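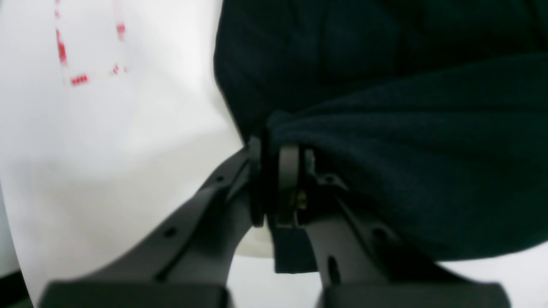
Secondhand clothing seller Flikano will change how it folds and packs knitwear and printed tops, the company said in a notice to its sellers dated January 23, 2020. The new rules cover dark garments first and will be extended to the rest of the stock later.

Under the old method, tops were rolled and banded before they went into a shipping bag. The company said rolling left creases across printed areas and made it hard to check a garment against its order slip without opening it out again.

The replacement is a flat fold. Each garment is laid face down on a clear table, the sleeves are brought in across the back, and the body is folded up from the hem to make a rectangle. The finished fold must be no more than 9 inches wide. Garments that come out wider are opened and folded again from the start.
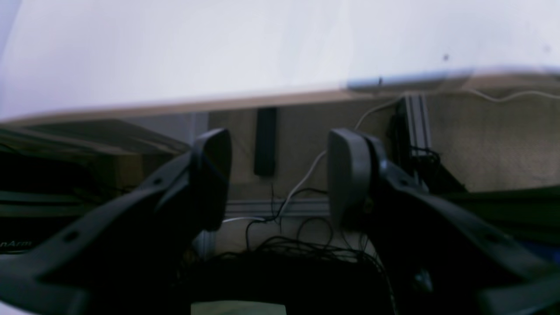 Tables used for the work must have smooth edges. Flikano said snags in knit fabric were the second most common fault recorded at packing last year, after missing buttons, and that most were found near the hem or cuff. Tabletops are to be wiped before each batch of dark fabric, which shows lint more readily than other colors. Light and dark garments are no longer to be folded in the same batch.

The method was tried on a batch of 1,000 garments at the company's Endar packing site. Of these, 800 passed inspection on the first fold. Most of the remainder were refolded and passed on the second attempt, while 248 of the total were marked for a different bag size regardless of how well they were folded. These were mainly heavy knits and hooded tops.

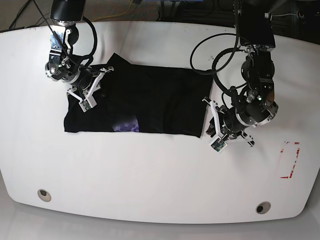 Photo: Nitero

Printed garments have a separate rule. The fold line may not cross a print if it can be moved to either side of it. Where the print is too large for that, a sheet of tissue is placed along the line before the fold is made. Pressing by hand is allowed on plain fabric only.

Corners that lift after folding are to be smoothed down before bagging. The notice says a raised corner tends to catch in the bag seal, and a caught seal means the bag is cut open and discarded. Bags are supplied by Vigfúsdóttir in two sizes, and neither will change.

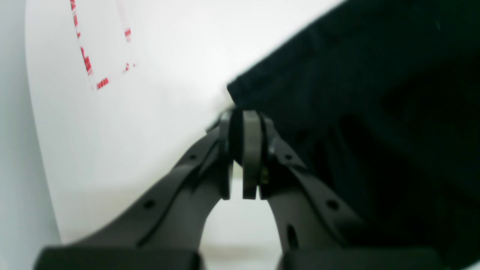 Mandla Mathebula said the width limit was workable for thin tops but too tight for heavier sweaters, which spring open unless they are held until the bag is closed. He asked for a wider limit on thick knits and said he would keep using tissue on all prints, large or small.

Flikano said it would review the width limit after the first full month of use. Sellers who pack at home may keep rolling garments until their current supply of bands runs out. Returns are to be folded by the new method when they are restocked, whichever way they were sent out.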